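Section 3: First fill and test run (Piltport countertop dishwasher, model 2642)

I wrote this part after setting up my own, so forgive the detours. You'll need a jug, a towel and a bit of patience.

3.1 Placing it
1. Pick a level spot near the sink. Mine rocked a little until I screwed the back left foot out half a turn.
2. Run the drain hose to the sink. It's 50 inches long, and that goes quicker than you'd think once it has to climb over the faucet.
3. Keep the hose end above the water line in the sink. Please don't skip this one – dirty water can get pulled back into the machine!

Caution: Leave the plug out of the wall until the hose is clipped in.

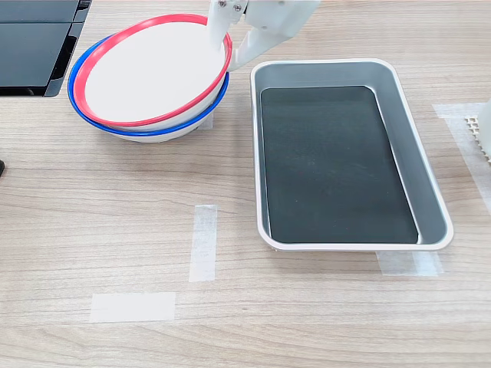 Hanane Lahlou wrote in to say that her hose clip kept popping off a thick ceramic sink, and that turning the clip around so the short leg sits inside fixed it in a minute. She also wishes the clip were any color other than clear, having lost hers twice.

(Good tip, Hanane. I've tried it on my own sink and it grips much better.)

3.2 Filling
4. Open the lid on top and pour slowly with the jug. The beep means full, so stop there even if the jug isn't empty.
5. Fill the rinse aid cup to the line. One fill lasts up to 210 washes on the short program, fewer if you're a heavy-duty sort of household.
6. Close both lids until they click.

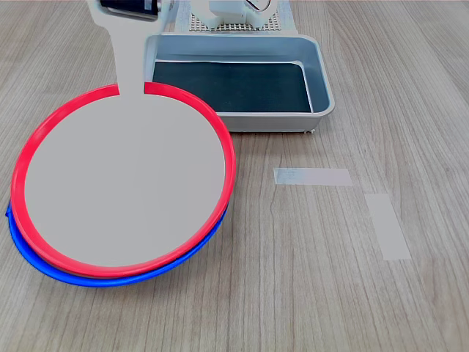
Stacked, red rim over blue.

3.3 The test run
7. Run the short program with nothing inside. You'll hear a hum, then a gulp, then a lot of sloshing.
8. Feel along the hose with a dry hand. If there's a drip, stop the machine, pull the plug and tighten the collar.
9. Let it finish and wipe the door seal.

Note: Code E4 on the display means the drain is blocked, and it's nearly always a kinked hose.

3.4 Your first real load
10. Scrape things off but don't bother rinsing them.
11. Stand plates one to a slot, facing the middle, and tip bowls so the water can run out. Anything nested inside something else comes out with its dinner still on.
12. Spin the spray arm by hand before you shut the door.

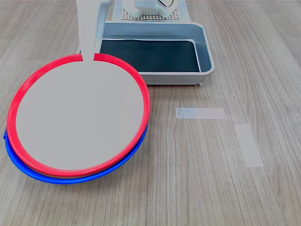 Red-rimmed and blue-rimmed, on the tabletop.

If the spray arm catches, lower the rack one notch. Cleaning the filter is in Section 4.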